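# Zutritt und Besucheranmeldung: was am Empfang immer wieder gefragt wird

**Muss ich mich auch anmelden, wenn ich nur kurz etwas abgebe?**
Ja. „Nur kurz" ist die häufigste Aufenthaltsdauer in unserem Haus und hat schon ganze Vormittage gefüllt.

**Woher bekomme ich meinen Besucherausweis?**
Am Empfang in Haus 2, gegen Vorlage eines Lichtbildausweises. Die Kundenkarte vom Baumarkt zählt nicht, auch die mit Foto nicht.

**Wie lange gilt der Ausweis?**
Bis 18 Uhr am selben Tag. Danach bleibt das Drehkreuz zu. Wer noch drin ist, ruft die Durchwahl 939 an und übt sich in Geduld.

**Ich arbeite für eine Fremdfirma und komme täglich. Geht das einfacher?**
Für Dauerbaustellen stellt Frauke Tiedemann eine Monatskarte aus. Den Antrag unterschreibt Ihre Bauleitung, bitte leserlich. Mitarbeiter der Firma Bautista haben ihre Karten seit November.

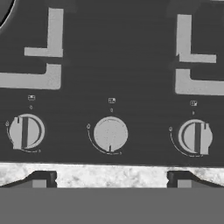

Seite 2

**Was kostet eine verlorene Karte?**
32 Euro. Wiedergefundene Karten werden erstattet, sofern sie nicht durch die Waschmaschine gegangen sind.

**Darf ich einem Kollegen die Tür aufhalten?**
Das ist höflich und verboten. Das Iltum-System zählt eine Person pro Karte und schlägt bei der zweiten Alarm. Der ist laut.

**Wie viele Personen darf ich zu einer Veranstaltung einladen?**
Bis zu 200, mit Namensliste am Vortag. „Plus Begleitung" ist kein Name.

**Was passiert mit meinen Daten?**
Name, Firma und Uhrzeit werden gespeichert und nach Ablauf der Frist gelöscht. Auskunft gibt Dörte Thiele, schriftlich und gründlich.

**Das Lesegerät piept dreimal. Und jetzt?**
Karte umdrehen. Piept es weiter, zum Empfang gehen. Kräftigeres Andrücken hat noch kein Gerät überzeugt.

Stand: 27. Januar 2023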